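Thread on brake cooling at the Dundton circuit, and why the Stundell cars lose pedal feel in the second stint. Short posts, mostly numbers.

1/ Dundton has one long straight and three heavy stops in the first sector. Front disc temperatures peak at the third stop and never fully recover before the lap ends.

2/ Stundell ran the smaller front duct in July. Less drag, good for qualifying. Tarker ran the larger one and gave away top speed.

3/ By lap 20 the order had reversed. Tarker braked at the same board every lap. Stundell's brake point had moved back – visible on the onboard, no telemetry needed.

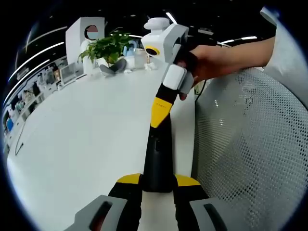 4/ Duct area is half of it. The other half is where the air goes after the inlet, and a turning vane set wrong will starve the inner face of the disc. Cable routing matters in there too. A thin black cable like the one running from the white module is easy to place on a bench and much harder inside an upright.

5/ Elvira Chávez asked if a pad change would fix it. Partly. A harder compound moves the fade point – it does not remove heat.

6/ Lagos next. Shorter straights, lighter stops. I expect both teams on the small duct.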